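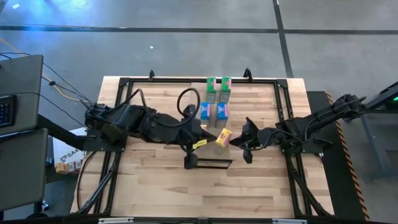
3 min read

Re: [pantry-list] Small cereal boxes, how do you shelve them?
List: Lidthorpe Shared Pantry

Replying under the quoted part, as usual.

> We got the single-serve cereals in again and I put them out the way
> I did in January, flat and in stacks. By noon the stacks were all over
> the shelf and people were taking whatever was on top. Is there a better
> way to do it? Also, do we go by the date on the carton or the one on
> the outer case? The case label had a number on it, 3627, and I could
> not tell if that was a date or a product code.

I would stop stacking them flat. The small cartons are light and the faces are slick, so a stack of four or five slides as soon as somebody pulls from the middle. Stand them up, one color behind another, in columns that run front to back. Green with green, blue with blue, yellow with yellow. People shop these by color long before they read the name, and it makes restocking quicker too, because you can tell from across the room which column is short.

Leave a narrow gap between columns. A finger's width is enough. Without it the neighbors get dragged forward every time one comes out.

I sort on the table first and then load the shelf. Loading straight out of the case means you are holding the case with one hand and trying to square up a row with the other, and the yellow ones always end up crooked.

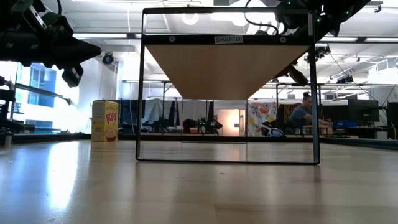 On shelf height, the Yurt units from Kosetti have pegs you can move, and I would drop the board a notch for the small cartons. You don't need clearance for a family-size box over something that short. Keep the full-size boxes on their own board, or on the table next to the unit if the boards are full. Mixing the two sizes hides the small ones.

Please keep the label on the crossbar where it can be read from the front. The Prenodach sheet goes by shelf label, and last time two of ours had been turned around to the back, so 60 cartons went down under the wrong shelf. I have fixed the sheet. The total is now 148.

As for the dates, go by the carton. Outer cases get reused and relabeled, and 3627 is the line number on the packing slip, so you can ignore it.
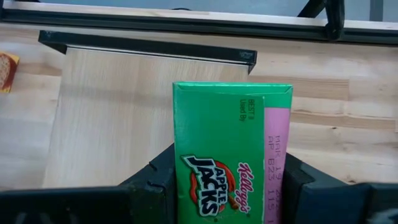 Posted by the list moderator, dry goods shelves

On the Apple Jacks the date is on the pink strip down the side, next to the words "BEST IF Used By". It is printed sideways, so turn the carton or your head. There are two lines. The one starting with the month is the date. The one starting with AP is a lot code and does not need to go on the sheet unless we get a recall notice.

Check the year as well as the month. The dot printing is faint on some cartons and easy to misread in the back room - take it over to the window if you are not sure. Soonest date goes to the front of the column. Anything already past goes in the bin under the sink counter and I will go through it.

If a flap has popped open but the inner bag is sealed, it can still go out. If the bag is open, it can't.

I have 1453 written on my copy of the packing slip with no note beside it. If that is somebody's case number, please reply to the list and I will add it.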